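Henao Sim Notes
@henao_sim

1/ Spent December teaching the Clenum planner to tidy a table that doesn't exist. Career going great.

2/ First up, the view from the gripper. Two black fingers on the right, white arm on the left, and a gold ring with blue discs in between. To the planner it's all just collision meshes and bad news. 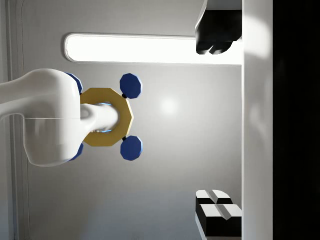
3/ The old config allowed 300 ms per plan. Orimum used every one of them, then returned "no solution" with total confidence.

4/ Cut it to 100 ms and seeded from the last good trajectory. Same answer, but three times faster! Progress.

5/ The real bug was a frame transform I wrote in Clullgate 21 commits ago. I had left a very stern comment above it telling people not to touch it.

6/ Room view, for scale. Mugs, plates, crates, one banana. The banana mesh has 54 convex pieces, more than the arm. I will be simplifying the banana.

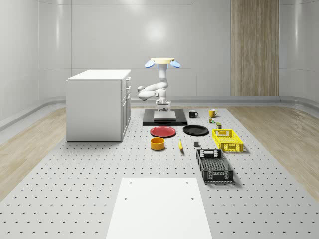
7/ Next: grasp scoring. It currently likes the rim of the red plate and has no opinion on either crate. Branch is up if you enjoy merge conflicts.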